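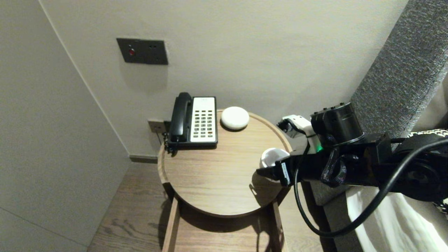
Segers ringside timer: a month on the garage wall

I bought the Segers at the start of August, having worn out two kitchen timers and the patience of everyone I spar with. It's a plain wall clock with big red digits, and I absolutely love it.

Rounds go from one minute to five, rests from ten seconds up, and it remembers what you used last. The ten-second warning is a wooden clack, just like the one at my old club in Womden, and it cuts through a heavy bag being thumped two feet away.
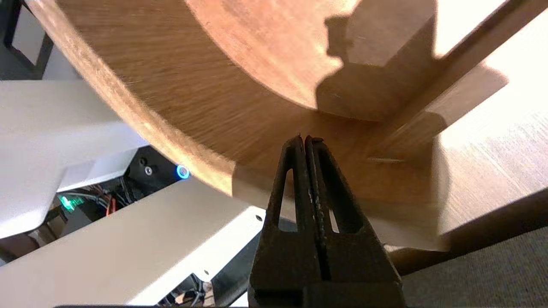
The bell is even better. There are four volumes (I've never needed the top one, and next door would have something to say if I did!) and you can set the warning and the bell separately, so early sessions can be done almost in silence.

I had the Hudano before this and kept missing the end of rounds. With the Segers I've got through 200 rounds without squinting once.

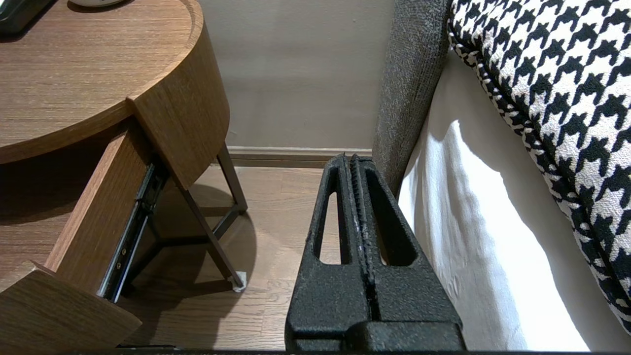
Grumbles? The remote is tiny, and the buttons are stiff if you've already got your wraps on. The lead could do with another metre as well. I'd still buy it again tomorrow, and I've told half the gym to do the same.

Reviewed 24th September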